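Stidcombe Under-Sink Water Filter, Single Cartridge

Product group: Drinking water
Made by Avach for Drenidlow

The Stidcombe is a cold water filter for the cupboard under a kitchen sink. It connects to the existing cold supply and feeds the existing mixer tap, so no second tap or extra hole in the worktop is needed. Hot water is not filtered.

The unit consists of a filter head, a wall bracket and one replaceable cartridge. The head stays on the bracket when the cartridge is changed. A valve in the head closes as the cartridge is turned out, and the supply does not have to be shut off at the stop tap. A small amount of water will drain from the cartridge, so keep a bowl to hand.

Cartridges

Two cartridges fit the same head. The Standard cartridge reduces chlorine taste, odour and sediment and is rated for 2,000 litres. The Long Life cartridge does the same work and is rated for 4,000 litres. Neither softens water. In hard water districts limescale will still form in kettles, and a separate softener should be considered.

Replace the cartridge when the rated volume has been used or after twelve months, whichever comes first. A drop in flow before that time usually means heavy sediment in the supply. Cartridges are sealed and cannot be washed out or refilled.

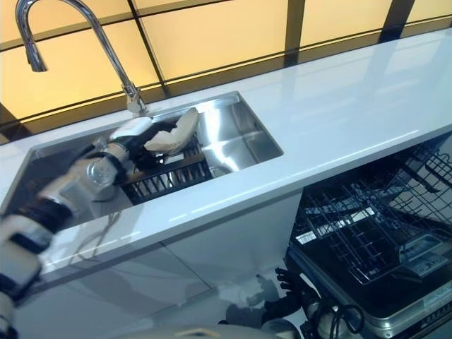
Gooseneck mixer over an inset stainless steel sink.

Compatibility

Most mixers with separate hot and cold tails are suitable, including tall swivel spouts. Pull-out sprays can be used if the hose has its own check valve. The filter must not be fitted to a vented or low-pressure water heater, or to a boiling water tap, without advice from the tap maker.

Fitting

Allow 200 mm of clear height below the cartridge for removal. The bracket is fixed with 4 screws (supplied) to the side or back of the cupboard. Wall plugs are not included. The head is marked IN and OUT – reversing the hoses will stop the flow and may damage the valve.

Once connected, open the cold tap slowly and run it for ten minutes. The first water may look grey from fine carbon dust. Check each joint by hand with a dry tissue, then check again the next morning.

Where the house is left empty in winter, take out the cartridge and store it above freezing. A cartridge that has frozen must be thrown away, even if the casing looks sound.

In the box

Filter head with bracket
Standard cartridge
Two braided hoses
Tee connector for 15 mm pipe
Fixing screws
Printed fitting guide

The Long Life cartridge is sold separately. Older Ayala heads take a different thread and will not accept either cartridge. Technical questions before ordering: Macario Camacho, trade counter. Spares and returns: Damián Ventura.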